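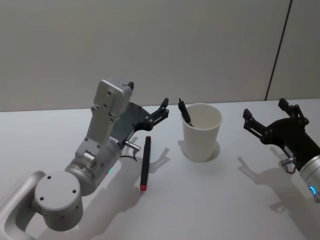 赤のマーカーは、黒とは別に一本用意しておくべきか。
採点や校正をする人なら必要だが、家の机で使うだけなら黒で足りる場面が多い。

文具売り場の前に立つと、たいていの人は赤と黒をそろえて買う。私も長いあいだそうしてきた。ところが引き出しを開けてみると、黒は替えを二度買っているのに、赤は最初の一本がまだ残っている。値札が付いたままだったので見ると226円。高い買い物ではない。だが使わないものに払った金であることに変わりはない。

Vikdenのカタログは、軸が黒で、キャップだけが赤いマーカーを「机の上で迷わない色分け」とうたう。どうだろう。白い天板に置けば黒い軸はよく目立つし、赤い端も目に入る。しかし、ペン立てにキャップを下にして差せば、尻に色のない品では何色なのか分からない。迷わないのは、横に寝かせて置く人だけではないか。

アシュビーで事務用品の仕入れを長く担当してきたデルウィン・エラリーさんに、この疑問をぶつけてみた。
「売り文句はあまり読みません。見るのは両端です。どちらから見ても色が分かるなら、まあ買ってもいい。軸の色はどうでもいいんです」
彼女が五月に整理した倉庫の棚には、同じ型の赤が183本残っていたという。注文書に毎回「黒と同数」と書き続けた結果だ。 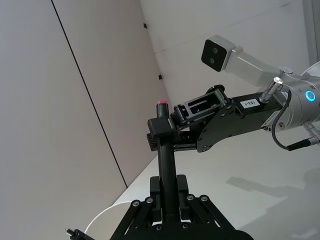
赤く光る先端をもつ黒い棒。右手の白いラベルには「183-1」。

置き方の話もしておきたい。マーカーは寝かせて保管しろ、とよく言われる。両側にペン先のある製品ならうなずけるが、片側だけの安い品まで専用トレーに並べる必要があるとは思えない。カーミルソープ社の木製トレーは3,161円もする。中身より高い入れ物を買う前に、空いた菓子箱を試したほうがいい。

ためしに私は、49日のあいだ赤を机に出さずに過ごしてみた。困ったのは、カレンダーの締め切りを囲むときと、宅配の箱に「割れ物」と書くときの二回。カレンダーは黒の二重線で間に合った。箱のほうは黒で書くとどうも弱々しく、結局、引き出しから赤を出してきた。

「それなら一本は要るじゃないですか」とエラリーさんは笑う。そのとおりだと思う。ただ、その一本はもう持っている人がほとんどだろう。セット売りの棚に手を伸ばすのは、引き出しの奥を見てからでも遅くない。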